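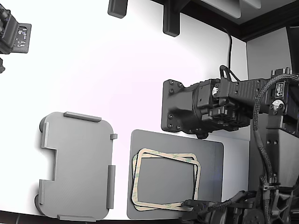
A robotic arm over a grey tray holding two adhesive frame gaskets, with a pale grey fixture to the left.

The Gustareo Rules (formally, the Gustareo Code of Practice for the Robotic Placement of Adhesive Gaskets) are a set of workshop rules covering how robots should pick up, carry and stick down thin frame-shaped gaskets. They were drawn up at Gustareo, a contract assembly firm, by Rima Kanaan and Ludger Engelhardt, and have since been taken up by several other firms, not all of which admit to having read them.

The current edition is dated January 23, 2023. It has 30 clauses, of which 8 concern the gasket, 3 concern the robot and the remainder concern people.

Background

An adhesive frame gasket is a thin ring of tape in the shape of a picture frame. It seals the gap between a housing and whatever is fitted into it. It has no stiffness to speak of, sticks to things it was never meant to meet, and can turn itself from a rectangle into a rather poor trapezium when held by one corner. Human assemblers cope with this by feel and by swearing. Robots have neither, and for some years the usual advice was to give the job to somebody with small hands.

Gustareo began writing down its own practice after a dispute with a customer, Brostex, over housings returned with crooked seals. Each side blamed the other's drawings. The inquiry found that the two firms had been measuring from different corners, a discovery that took most of July and is commemorated in Clause 1 ("Agree on the corner").

Scope

The rules apply to flat gaskets with an adhesive face and a release liner, placed into a recess by an arm working at a fixed bench. They do not cover round seals, foam cord or liquid gasket, the last of which Engelhardt describes in a footnote as "another department's misfortune".

Presentation of parts

Gaskets are to be laid flat on a tray before picking, with the outline in plain view of whatever is doing the looking. The tray should differ enough in shade from the gasket for its edges to be found. Nothing else may be put on the tray, and the code goes on to list tools, labels, gloves and lunch.

Overlapping gaskets are treated separately. Clause 9 allows them only where the cell has been shown to tell one outline from two; otherwise they must be parted before the cycle begins. A pick that lifts two gaskets counts as a failed pick, even if both land in the right place. This last phrase was added at the request of Shadi Hattar, then in charge of testing, and is thought to refer to a particular afternoon.

Fixtures may be printed in the workshop, provided that the part can be seated in only one way. A fixture that accepts a part backwards is classed in the code as "decorative".
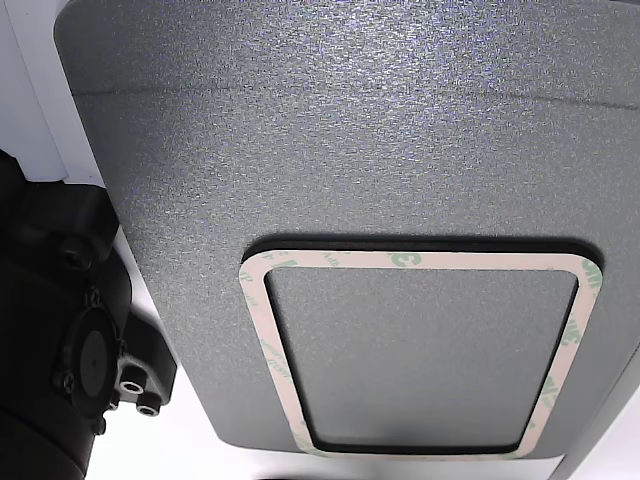

Placement is judged against the recess and never against the outer edge of the panel. A housing with rounded corners and a gently bent face offers very few honest straight lines, and early trials that took their bearings from the outside produced seals that were beautifully parallel to the wrong thing. The code therefore requires the arm to find at least two sides of the recess before it commits itself.

The liner must stay on until position has been checked. Printing on the liner may not be used as a guide to position, as it is put there by the tape maker with no thought for anyone's corners. It may be used to confirm which face is uppermost, and the code is firm that somebody should do so.

Clearance and approach

The rules ask that the wrist be brought in along a path tested at low speed, with every bracket, screw head and cable included in the model of the arm. Kanaan's notes to the first edition remark that collision models tend to show the robot as its makers would like it to be remembered, without the wiring. Cables must be tied along their length and must not sweep the bench at any point in the cycle.
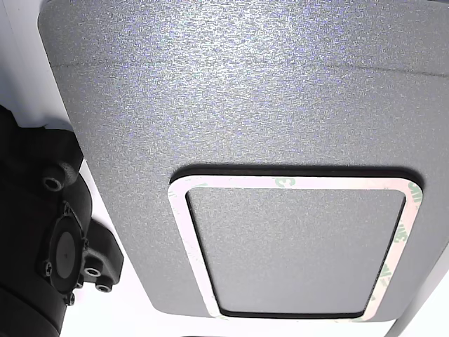
Textured and speckled finishes get a clause of their own. Under strong light a grainy grey surface throws back small bright flecks, which a vision system may take for edges, dust or, in one logged case, a gasket. Lighting is to be set with a real housing in place. Setting it with a sheet of paper, the code says, proves that the cell can find paper.

Shadow is dealt with more kindly. The dark line where a recess steps down is often the clearest feature available, and operators are told not to light it out of existence in pursuit of an even picture.

Acceptance

A new cell must complete 600 placements before sign-off, using production parts. Stopping to clean the lens is allowed. Stopping to "have a quick look" restarts the count.

Reception

Sabbagh adopted the rules in full. Zallent adopted all but the clause on lunch. Tarek Majali, writing in a trade newsletter, called them "sound, if a little wounded in tone", and objected to the length of the acceptance run. Hussam Hamdan replied that he had used the shorter one, and enclosed a crooked seal.

See also

Release liner
Machine vision
Datum (engineering)
Fixture (tool)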